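Skurnala Three-Tier Cake Stand
Home > Serving & Entertaining > Cake Stands and Trays

Item 208
In stock, ships from our Covville store

We've carried a cake stand of one kind or another since the shop opened, and the Skurnala is the one we keep coming back to. It looks right at a birthday and it looks right at a wake, and on an ordinary afternoon it will sit on the counter with four scones and a bunch of grapes on it and make the whole kitchen feel a bit more looked after. We've sold it to brides, to bakeries, to a church hall that came back for more, and to a good many people who walked in for a whisk (you know who you are!).

The stand comes apart into three plates and a center rod in sections, with a washer for each joint and a ring handle that screws on at the top. It goes together in a minute or two once you've done it before. The first time, do lay everything out on a dish towel and have a look at the washers, as the two thinner ones go above the plates and the thicker ones go underneath. If you get them the wrong way around the plates will still hold, but you'll feel a little wobble when you pick up a sandwich, and it will bother you all through the party.

What's in the box

Bottom plate
Middle plate
Top plate
Center rod in three sections
Ring handle
Washers, plus a spare pair in a paper envelope (please look for the envelope before you throw out the packing)
Folded instruction sheet

Plates and glaze

The plates are stoneware, fired at the Istov pottery, and they have a nice heft to them. The glaze is smooth on top and left bare on the foot of the bottom plate, so if you have a soft wood table you'll want a cloth or a felt pad under it. Small specks in the glaze are normal and you'll find a few on every set. We look over each one before it goes out, and we send back anything with a chip or a rough rim.

The center hole in each plate is finished by hand and can vary a hair from one plate to the next. This is why the washers matter so much, and also why we ask you not to swap plates between two stands if you own more than one. Mark the undersides with a bit of pencil and you'll never have to wonder.

Loading it up

Heavy things go on the bottom. We know that sounds plain, but every December we get a call from somebody who put a fruitcake on the top tier. The bottom plate will take a full-size layer cake if you leave the upper two off and use it as a flat stand by itself, and plenty of our customers use it that way most of the year. With all three tiers up, think of finger sandwiches or sausage rolls at the bottom, scones or muffins in the middle, and something small and pretty at the top, such as macarons or sugared almonds. Fill it where it's going to stay. You can carry it loaded by the ring, and it's strong enough, but the cupcakes won't thank you.

Anything with a lot of whipped cream does better on the lower plate, which you can chill ahead of time. Give it half an hour in the refrigerator. Please don't put the plates in the freezer.

Washing

Take the stand apart and wash the plates by hand or on the top rack. The rod and handle should be wiped with a damp cloth and dried right away, and kept out of the dishwasher altogether. Dry the threads well. If the handle ever gets stiff, a drop of cooking oil on the thread and a few turns back and forth will loosen it.

Goes nicely with

The Tăng mugs are the ones we set out beside it in the store. They're a good generous size, with a handle that takes three fingers, and they hold their heat through a long chat. For a bigger crowd we'd add one of the flat rectangular trays, which gives you somewhere to put the lemon slices, the teaspoons and the little jar of jam that otherwise wanders all over the table. Add any tray to your order with the stand and we'll pack them together and charge you for shipping only once.

Spare parts

Washers, rod sections and handles can all be bought separately, and single plates can usually be had too, though we may need a few weeks to match the glaze. Tell us which tier you need and, if you still have it, the small number stamped on the instruction sheet. Older stands with a 251 on the sheet use the wider rod, and the current rod won't fit them. We do keep a drawer of the old ones, so please ask.

Returns

You have 90 days to change your mind, as long as the stand is unused and comes back in its own box with the inserts. If something arrives broken, send us a note and a picture of the piece and we'll get another on its way to you. There's no need to mail the broken one back.

Ordering notes, updated 16 February 2024

The next delivery of plates from the pottery is due in March. If you're planning an Easter table or a spring shower and would like more than two stands, it would help us a great deal to hear from you early, and we're glad to set some aside under your name. Gift wrapping is done in the store in plain tissue with a cotton ribbon, and you can leave a message for the card in the box at checkout.

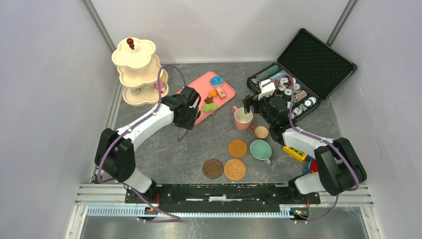
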